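Print
E-mail

Unit 4. Volumetric Measurement: Accuracy, Precision and Routine Checks

Instructor: Tiziana Santoro
Reading before Thursday: Martens, chapter 2

4.1 Terms

Accuracy is the closeness of a delivered volume to the nominal volume. Precision is the spread among repeated deliveries at the same setting. The two are reported separately. A pipette can deliver the same wrong volume every time; such a pipette is precise and inaccurate, and its error can be corrected by adjustment. Poor precision usually points to a worn seal, a badly seated tip or uneven technique, and adjustment will not fix it.

Systematic error is given as a percentage of nominal volume:

E = 100 (Vm - Vn) / Vn

where Vm is the mean measured volume and Vn the nominal volume. Random error is given as the coefficient of variation, CV = 100 s / Vm, with s the sample standard deviation.

4.2 Air displacement

In an air-displacement pipette the piston does not touch the liquid. A cushion of air between the two expands slightly under the weight of the column, so the piston must travel a little farther than the nominal volume requires. The maker's correction assumes water at room temperature. Dense, viscous or volatile liquids depart from it.

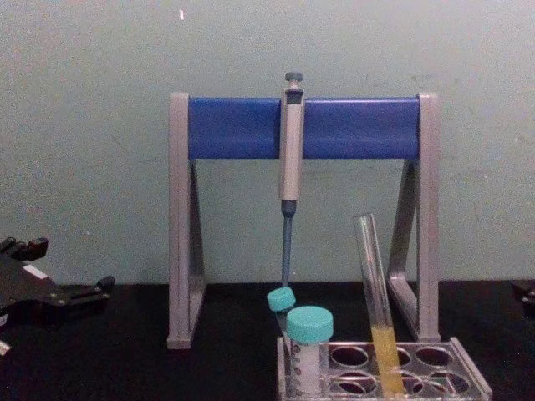 Reverse pipetting reduces the error for viscous liquids. Press to the second stop, draw up, then dispense to the first stop only. The excess left in the tip is discarded. For volatile solvents, pre-wet the tip several times so that the air cushion is saturated with vapor before the measured draw.

4.3 Gravimetric check

Weigh 30 deliveries of distilled water into a tared, covered vessel. Record water temperature and air pressure. Convert each mass to volume with the Z factor from the table in Martens:

V = m Z

Z includes water density and air buoyancy. Evaporation matters most at small volumes; estimate it from a blank run of the same duration and add it back.

Worked case: nominal volume 100 µL, mean measured volume 106 µL. E = +6 percent. Repeat the series before adjusting.

4.4 Problems

Martens, p. 39, problems 1 and 2. Show units at every step.

Print
E-mail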